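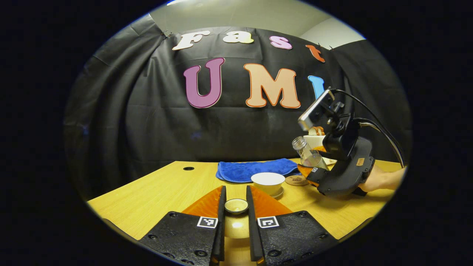
I spent most of July making big letters for walls and tables, and I have changed my mind about a few things. I used to glue everything straight to painted board. It looked fine for one day and then the board was finished, because the glue took the surface with it. Fabric is easier. The black cloth with "Fast" and "UMI" across it is the kind of setup I like now, with pinned letters and a metal clip at the top corner. The folds don't bother me. Pale colors like the cream F and the yellow a stand out on black better than anything I ever got on white.

My own backdrop is a plain black cotton called Clallar. It comes 225 cm wide and I bought enough to cover the short wall in the back room at Karov, where we hold the craft table. I paid 85 for the piece, which I thought was a lot until I remembered what I had been spending on board. It has been up and down many times since and you can't find the pin holes unless you go looking.

Letters first. Draw them fat. A thin letter curls at the ends after an hour and a fat rounded one mostly stays put. I draw mine freehand on the back of the sheet, in reverse, so the pencil doesn't show. I got the S wrong twice this way and had to cut it again.

For paper I tried Tu and Nudis. Tu is heavier and holds an edge, but the pinks are dull. Nudis has good color and goes limp if the room is damp. I ended up using Tu for the large capitals and Nudis for the small ones. If you want an outline, cut a second letter a little bigger in another color and stick the first one on top. It doubles the cutting and I only do it for capitals.

Hanging took me 40 minutes the last time, most of it on the ladder. I start with the middle letter and work out to both sides. If a word is going to slope, let it slope enough that it looks meant. Mine sagged a tiny bit at one end and that was worse than a proper slant would have been.

The table goes in front last. Keep it light if the cloth is black. I put out coasters and a folded towel before anyone sits down, since somebody always brings a coffee and the tabletop marks easily. Tall things go at the sides or they hide the bottom row of letters.

The leftover paper went in the box under the stairs with the rest. There are 2000 pins in there too, from a bulk order I made in the spring, so I won't be needing more of those. Next up is a green set for the hallway, and I still need to find a green that doesn't disappear on black.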